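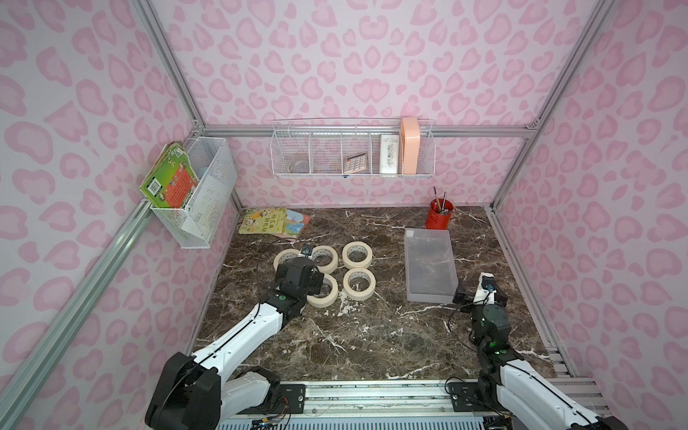
What We Learned About Video Titles

For our media class, Abena Wumbei and I ran a small channel called Pinik from October until 22nd February. I wanted to know if changing a title after upload would wake up a dead video. Abena thought it wouldn't do a thing!

We picked 10 old videos, all stuck under 80 views, and gave each one a new title. Thumbnails, tags and descriptions stayed the same (I was really tempted to fix a few - they were ugly). Then we left them alone for 3 weeks and wrote down the views in a shared sheet.

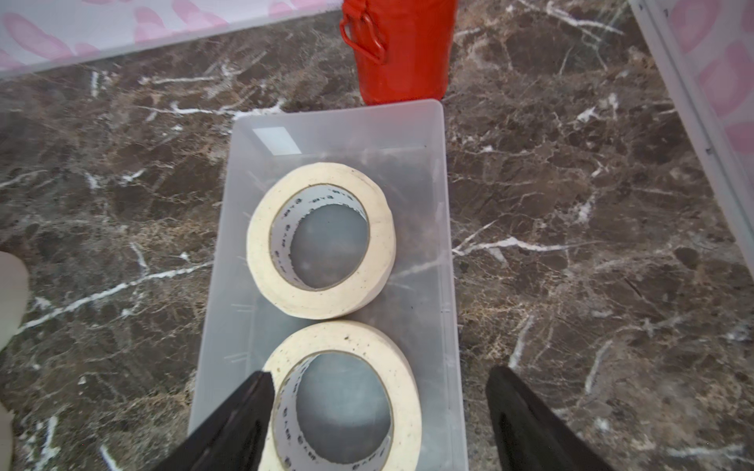 Results

Most of them barely moved. One did take off, the Ustmont bus tour, and it passed 1000 views, but a local forum had linked to it that same week, so I can't give the title credit. Shorter titles got a few more clicks from search, and the home page ignored us completely.
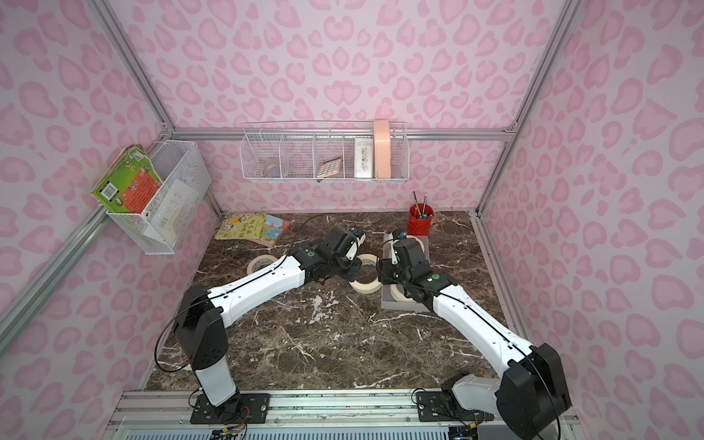

Iwona Pawłowska read our draft and felt the sample was too small to say much, and that we should have kept a second batch with the old titles to compare. We're setting that up for next term.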